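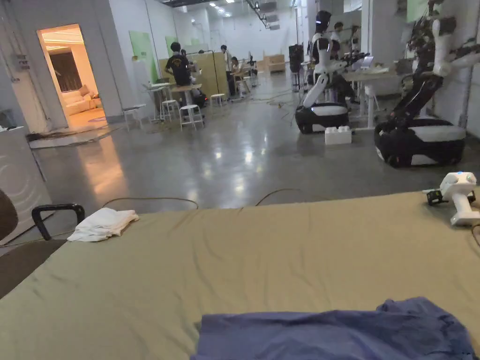 La pinza que no soltaba la toalla

El 03/11/2021, a media mañana, el equipo de Flunby dejó de recoger datos durante 3 horas. No hubo heridos ni piezas rotas. Una pinza de mano se había quedado cerrada sobre una toalla y el programa siguió grabando como si la tarea hubiera terminado bien.

Flunby enseña a sus máquinas a ordenar ropa. Los operarios hacen el trabajo con pinzas de mano, doblan toallas y extienden telas sobre una superficie de tejido color caqui, y los movimientos registrados sirven después para entrenar a los brazos. En la misma nave, de suelo de hormigón pulido, hay robots sobre bases con ruedas, uno de ellos humanoide, y mesas altas donde se preparan los equipos.

El fallo estaba en el sensor de apertura. Cuando la pinza llevaba mucho rato en uso, la lectura se quedaba fija en el último valor. Si ese valor era «abierta», el sistema daba por soltada la prenda aunque los dedos siguieran apretando. El operario tiraba, la tela se arrugaba y la grabación pasaba a la carpeta de intentos correctos.

Al revisar el archivo, la empresa encontró 132 grabaciones afectadas en un lote de 2.682. La proporción es pequeña, pero casi todas correspondían al mismo gesto, el de dejar la prenda doblada. Un brazo entrenado con ellas aprendía a retirarse antes de tiempo. En las pruebas de Bindota, el taller que monta los brazos, uno de ellos arrastró una toalla hasta el borde y siguió tirando con la pinza cerrada.

Ese episodio cambió la clasificación del problema. Hasta entonces figuraba como error de datos; desde esa tarde se trató como asunto de seguridad. Una máquina que cree tener la mano abierta y la tiene cerrada puede enganchar una manga o un cable.

La corrección se hizo en dos partes. Tian, el programa de control, compara ahora la lectura del sensor con la corriente del motor y se detiene si no coinciden. Además, cada pinza se abre y se cierra 7 veces antes de empezar el turno, y el operario anota el resultado. Las grabaciones dudosas se han apartado y las del gesto final se están repitiendo – un trabajo lento, que ocupará lo que queda de noviembre.

Queda por resolver la parada. El botón de emergencia corta el movimiento del brazo, pero deja la pinza como estaba, y si estaba cerrada hay que abrirla a mano con una llave. Bindota prepara un muelle que la abra al cortar la corriente. El inconveniente es que también dejaría caer lo que llevara en ese momento, y con objetos pesados eso crea otro riesgo.

Comentarios (3)

telar_viejo
En la lavandería donde trabajo pasó algo parecido con una plegadora. El sensor estaba lleno de pelusa. ¿Han mirado eso?

Enel
Lo del muelle no lo veo. Para toallas vale, para una caja no. Yo pondría una palanca de apertura bien visible y listo.

m_ruedas
Comparar con la corriente del motor debería venir de serie. Buen artículo, aunque me falta saber cuánto rato de uso hacía falta para que se quedara fija la lectura.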